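May, just after lunch

Picking up from the last page, where I'd stopped halfway through moaning about the leader arm. The sticky joint is fixed! It was a wire pinched under the horn screw, so every time I turned the wrist past a certain point the cable went tight and pulled back at me. I'd been fighting it all morning and thinking I was just tired. Re-routed it, put a bit of tape on, and now the wrist turns like it should.

So, the job. We're still on block to plate, which Jintana has named Pokmont (she names every task, don't ask me for the system, the last one was Clukunach and that was only opening a drawer). The block starts somewhere off the mat or near its edge, I drive the arm over with the leader, pick it up, carry it across, put it down on the plate, let go, back off. It sounds like nothing. Try doing it the same way over and over with your elbow in the air and see how you feel.

Did 50 this morning and kept most of them. The ones I threw out were nearly all my own fault:

- let go too early and the block bounced off the rim
- pushed the plate along with the long finger, then tried to pretend I hadn't
- stopped to scratch my nose with the block in mid-air (the recording just sits there, dead still, and Ferri hates that)

Ferri is our little recording script, for anybody reading this who has joined since the winter. It now asks keep or bin after each go, which is a huge improvement on going back through them all at the end of the day. Press the key as soon as you've let go of the leader. If you wait, you start being kind to yourself.

We had a go at the other way of teaching too, motors slack, one hand on the forearm and one on the gripper, just walking it through. I wanted to like it. It feels much more natural and you can tell straight away when the finger touches something. But your hands are all over the camera view, and Annunziata pointed out that the policy will then learn that a big pink hand always comes along to help. She's right. Fine for finding a few poses, and I'd still use it to show a new person what the arm can and can't reach, but for proper demos we stay on remote.

Things I keep forgetting and am writing down so that I stop:

The leader and the follower have to be in nearly the same pose before you switch on, or the follower jumps. It jumped on me twice today. Move the leader first, look at both, then switch on.

Come at the block from above and go slowly for the last bit. If I come in from the side the short finger nudges it and I end up chasing it along the table like a cat.

Look at the arm and not at the screen. There's a delay on the screen – small, but enough that I close too late every time.

Jintana took over for an hour and her demos are lovely, really smooth, but she carries the block much higher than I do. Not sure if that's a problem. Annunziata thinks a mix is healthy as long as neither of us does anything odd, and I think the last model we trained got muddled by exactly this and dithered in the middle. We'll find out. I've tagged hers separately in Ferri so we can train with and without.

Also tried setting the training to 2000 steps on the morning's lot, only to see whether anything at all came out. It reaches for the block. It reaches with great confidence to a spot a finger's width beside the block and closes on air. I was still stupidly pleased!

Back on at the table after tea, table MT18, same plate and the reddish-pink block.

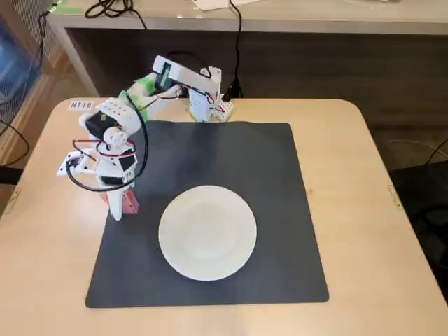

p. 54

Carrying on over the page. Grip before the carry is the bit I want to get more even. I've been closing as hard as the leader will let me, and the servo in the gripper doesn't love that. Annunziata's suggestion is to close until the block is held and then stop squeezing, which is easy to say, but the leader trigger gives you nothing back so you're guessing. Could put a spring on it? I'll look in the Flurer box, I'm sure there were some small ones in there.

Next lot: start the block in more places, further towards the back of the table as well. I've been lazy and putting it down wherever my hand falls, so the left side has far too many. Jintana wants to shift the plate as well. I'd leave that until the grasp works, but I've said up to 20 with the plate moved, as a taster.

To do: zero the leader again before starting, ask Annunziata where she saved the calibration file, copy today's lot across before anyone borrows the laptop.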